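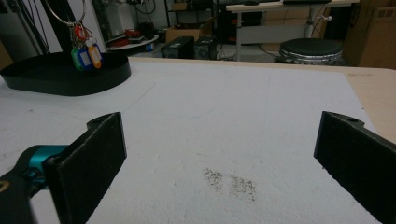 The key ring and the worktable at Sundura – crumbs included.

Part-time helper wanted for the Sundura cabins (cleaning, keys, small jobs)

Hi! I run the Sundura cabins, just outside Plistadach on the Sanow road, and I'm looking for someone to help me on changeover days from the start of the season until the end of November. It's a small place. There are four cabins, a laundry room, a shed full of garden chairs and the back room where the worktable is, and I've been doing most of it myself for long enough that the gutters have started to suffer.

The cabins go by color: red, green, blue and orange. So do the key tags, and so do the buckets, the cloths and the linen bags, and if you put a green cloth in the blue bucket I will find it and move it back without saying anything (my sister-in-law calls this "the silence"). You'll pick the system up in a morning.

What the work looks like: guests leave by ten, new ones can come from four in the afternoon. In between we strip beds, clean kitchens and bathrooms, sweep the porches, check the cupboards against the list and get everything back where it belongs. Pans are the worst, they travel. Then there's the back room. Spare keys get checked and relabeled there, lamps get new plugs, drawers get emptied out and wiped, and whatever falls out of them ends up on the big white sheet on the table. I like that sheet. Dark crumbs and grit show up on it right away, and you can brush it clean before the next thing goes down. It's scuffed and smudgy by now and I'm not replacing it yet.

I'd love to hear from you if you enjoy putting a place in order and you don't mind working alone for part of the day with the radio on. You should be able to carry a full linen bag up a few steps. Cleaning experience is nice to have but I can teach you my way, and I'd almost prefer that! A driver's license helps a lot – the bus from Plistadach stops at the bottom of the hill and it's a real hill. Languages don't matter much, although guests do ask questions, mostly about the stove.

Hours are up to 40 a month, spread over changeover days, and quieter in spring. I make the schedule 2 weeks ahead and I stick to it. You'll be on a regular contract through Wikström, the office in Sanow that handles payroll for me, with paid breaks and travel money. We'll talk about the hourly rate when you call or come by, and I'll put it in writing before you decide anything. Lunch is on me, usually soup.

One trial day, paid like any other, then we both sleep on it.

To apply, write me a few lines about yourself and when you could start. No need for a fancy letter or a photo. Drop it in the mailbox at the gate or leave it at the Wikström front desk with "Sundura" on the envelope, and please put a phone number on it (last year I had a lovely note from somebody I could never call back). You're also welcome to stop in and look at the cabins first. Mornings are good, just knock on the back room door.

Posted 2024-04-28. The ad stays up until I've found someone.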